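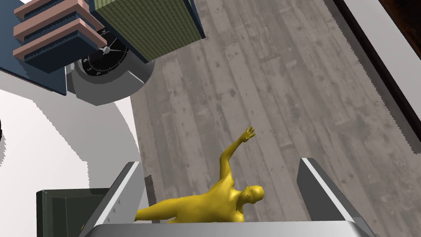 Kristaps Priedītis thinks I ask the wrong question. I'd come in wanting to know when a machine will tidy my kids' room, and he'd rather talk about whether it can let go of a toy properly. Picking it up, he says, is the part people clap for.

"Letting go is where it gets ugly," he told me. "You hold it by the middle, fine. Now set it on a shelf, standing, facing out. Try that with an arm sticking out one way and a head the other!"

We talked for most of a morning at Bidar, where he works on home chores (well, simulated home chores, mostly). The job that week was picking up after somebody: figurine in the gripper, plank floor way down below, a clock and some little pink tiers off to the side. I got weirdly invested.

So can it do the job? "In simulation, sometimes," he said, and then laughed at how that sounded. They'd run the pick-up-and-put-away task 400 times and 256 of those ended the way he wanted. I said that sounded pretty good to me. He asked if I'd keep a dishwasher that worked like that. Okay, fair.

What surprised me was which things are hard. Blocks are easy. Books are so-so. Anything shaped like a person is a pain, he says, what with limbs going every direction and a smooth body that wants to roll between two flat fingers. "My daughter's dolls would finish us," he said. Laundry he wouldn't even discuss until I'd bought him a second coffee, and then all I got was "socks, maybe."

The real arm comes next. Telport is supposed to ship it in September, and he's already dreading the change. A rendered floor never has crumbs on it, and a rendered toy is never sticky. He figures the first 41 tries will be plain embarrassing, and he wouldn't tell me how he landed on 41.

I asked if he'd have one in his own house. "For the floor, yes. For the kitchen, ask me in 4 years." Then he had a meeting, and I went home and picked up the blocks myself.

27 shares
6 comments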